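La caja de los tornillos

Mi madre me llama todos los domingos y todos los domingos me pregunta lo mismo: que si el robot ya sabe doblar sábanas. Le digo que no, mamá, que todavía no, que las bajeras con goma no las dobla bien ni la tía Encarna, ¡y ella lleva toda la vida! Entonces suspira y me cuenta que ha visto un vídeo en el que una máquina de esas hace tortitas. Yo le contesto que seguro que alguien le había abierto la harina.

Llevo desde abril en Unero, que suena a empresa enorme y somos los que cabemos en una furgoneta. Nuestro cliente es Hedegaard, una cadena de ferreterías de las de antes, de esas en las que todavía pides una arandela suelta y te la dan en un papelito. Tienen 453 cajones en el mostrador de la tienda principal (me los sé porque los etiqueté yo, uno por uno, con un catarro espantoso) y quieren saber si una máquina puede ordenarlos por la noche, cuando la gente se va a cenar. Parece facilísimo. Coges el tornillo, miras cuál es, lo dejas en su sitio. Mi sobrino de cuatro años lo hace, y encima canta.

Así que nos pusimos con lo más tonto que se nos ocurrió, una bandeja de cartón con casillas y una mano. Al brazo lo llamamos Vikar, que era el nombre del proyecto, y con Vikar se quedó. Anas Belkadi tecleaba y yo daba ánimos, que en esta profesión es una especialidad muy poco reconocida.

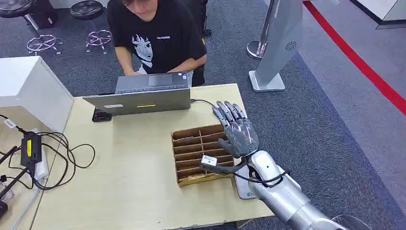
Vikar y la bandeja de las casillas, con Anas al teclado.

Yo le hablaba, claro. A Vikar, digo, porque a Anas cuando programa no se le puede hablar. Le decía venga, guapo, que es una arandela, que no muerde. Y Vikar bajaba despacito, despacito, con una delicadeza que ya quisiera mi dentista, cerraba los dedos y subía con nada. Otra vez. Con nada. A la siguiente subió con la arandela y di tal grito que Anas se quitó los auriculares pensando que había fuego. Luego la dejó caer en la casilla de los tacos, pero oye, una casilla es una casilla.

Lo que me tiene loca es que las cosas difíciles le salen. Si le pones veintitantas piezas idénticas, bien colocadas, todas mirando al mismo lado, te las pasa de una casilla a otra sin protestar y sin pedirte un café. Ahora, mézclale un tornillo tumbado con otro de pie, uno encima del otro, como están en cualquier cajón del mundo, y se queda pensando como mi padre delante del microondas. ¡Y ese cajón es el trabajo! Lo demás ya venía hecho.

El lunes de la demostración me levanté a las cinco con el estómago del revés. Hedegaard nos había mandado una caja de su almacén, de verdad, sin preparar, y dentro había hasta 80 piezas revueltas, un lápiz mordido y un caramelo de menta. El caramelo fue nuestra perdición. Vikar lo cogió a la primera - perfecto, precioso, un agarre para enmarcar - y lo depositó con los cáncamos. Tornillos colocó 21. Anas los apuntó en una libreta y subrayó el número dos veces, no sé si de orgullo o de pena.

Yo quería salir corriendo a explicarles a los de la tienda que aquello era una maravilla, que hace nada el brazo no distinguía una tuerca de la mesa. Pero a ellos les daba igual lo que hubiera pasado hace nada, y es normal. Ellos tienen a una chica, los sábados, que ordena el mostrador entero mientras atiende el teléfono y se ríe de los chistes del jefe. Anas volvió a sentarse, abrió el programa y empezó a cambiar cosas sin levantar la cabeza.
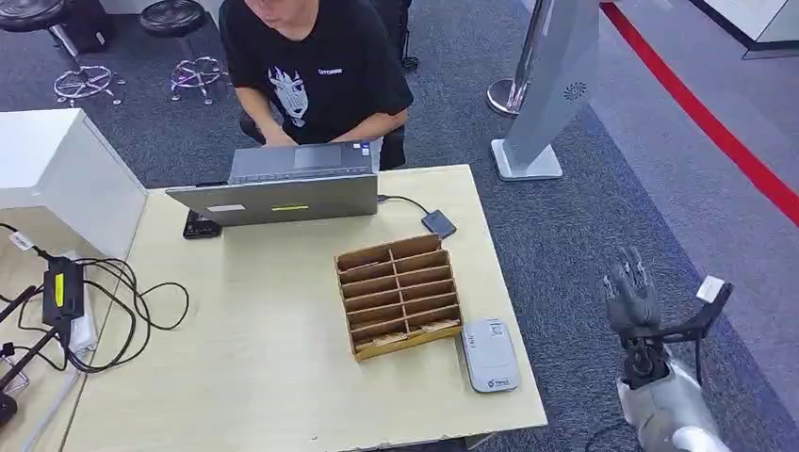
Nana Laryea opinó que estábamos mirando mal la cuenta, que una máquina que trabaja de noche puede permitirse ser lenta y hasta un poco torpe, siempre que por la mañana deje aparte lo que no ha entendido. Que pusiéramos una casilla para las dudas y listo.

¡Una casilla para las dudas! Me pareció tan bonito que me la pedí también para mí. Anas dijo que en la casilla de las dudas iba a acabar media ferretería, y Nana le contestó que bueno, que media ferretería era la mitad menos de trabajo para la chica de los sábados. Estuvieron así hasta que se hizo la hora de comer, y yo me comí el caramelo.

El domingo llamó mi madre. Le conté lo de los tornillos, lo de la casilla, lo de Hedegaard, que nos daba otro mes. Me escuchó entera, cosa rarísima en ella.

- ¿Y las sábanas? - preguntó.

Le dije que las pusiera con las dudas.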